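November is when I give up on the garden and start fiddling with fake flowers. The real ones are black mush by now and I can't look at a bare windowsill until spring, so out comes the tub from under the stairs.

I used to be a snob about it! My mum had a basket of dusty silk roses on top of the Rikton fridge for 12 years and I swore I'd never. Then Sylvain Leclerc, who had the stall next to mine at the Rillivard craft market, talked me into buying 2 bunches and that was the end of my principles.

What I've learned is to go heavy on one colour and let the others poke through. Blue is my favourite for this, with a couple of red tulips and a bit of yellow tucked in low (yellow is bossy, so go easy). Keep the white bunches aside until the main vase is sorted. And spread the stems out flat before you start - you'll pick better when you can see them all.

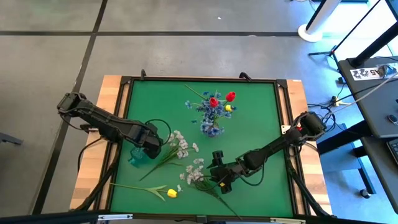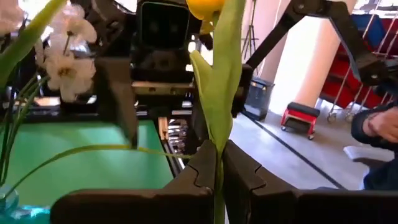

The other thing is stem length. Everyone leaves them too long, me included, and then the whole lot flops over the minute the cat goes by. I bend the ends up with pliers now instead of snipping, so I can change my mind later. Kuko (the cat) still thinks the leaves are for chewing, so the small vase lives up on the bookshelf beside the radio.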